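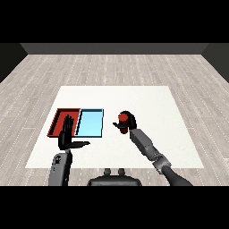 ## Sorting out the junk drawer and the shelf above it

Most drawers go wrong in the same way. Small things get dropped in wherever there is space, the batteries end up under the takeout menus, and after a few months you buy a second roll of tape while the first is still in there.

Set aside an hour and clear a table or a stretch of floor before you start. Put down a towel or an old mat so that screws and pins don't roll off. Tip the whole drawer out. Picking things out one at a time takes longer and you will leave half of it behind.

### First pass

Use two shallow trays in different colors, one for what stays in this room and one for what belongs somewhere else. Baking sheets will do. Trash goes straight into a bag.

Throw out without thinking about it:

- pens that don't write after a scribble on scrap paper
- dried glue and paint
- rubber bands that crack when stretched
- manuals for things you no longer own

Old batteries should not go in the kitchen trash. Tape over the ends and keep them in a jar until you are near a drop-off point. In Drornbridge the hardware store on Mallum Street takes them at the back counter, and will take dead light bulbs too if you ask.

### Lining the drawer

Wipe it out with warm water and a little dish soap, then leave it open until it is fully dry. A liner put down over a damp base will curl and smell. Cork shelf liner is quieter than plastic and easier to cut. Measure the inside of the drawer, take off an eighth of an inch each way, and cut from the back of the roll with a utility knife and a metal ruler.

Dividers are worth having, but you don't need the expanding kind. Cut-down cereal boxes work for a few months while you find out what sizes you need. Buy the proper ones after that.

### Putting things back

Things used every day go at the front: scissors, tape, one pen, one marker. Spare keys get a paper tag – write what they open, never the address. Keep picture hooks and nails in a lidded tin. Anything longer than the drawer is deep goes on the shelf.

For the shelf, open bins are better than lidded ones below eye level and worse above it. Label the front edge with masking tape. It peels off cleanly for the first year or so, and after that a hair dryer on low will loosen it.

### Sticking drawers

Rub a plain white candle along wooden runners and work the drawer in and out a few times. Metal slides need a wipe with a dry cloth and a small amount of silicone spray. Skip cooking oil – it goes gummy and picks up crumbs.

Go through the drawer again in November, before the holiday tape and string come out. It should take five minutes.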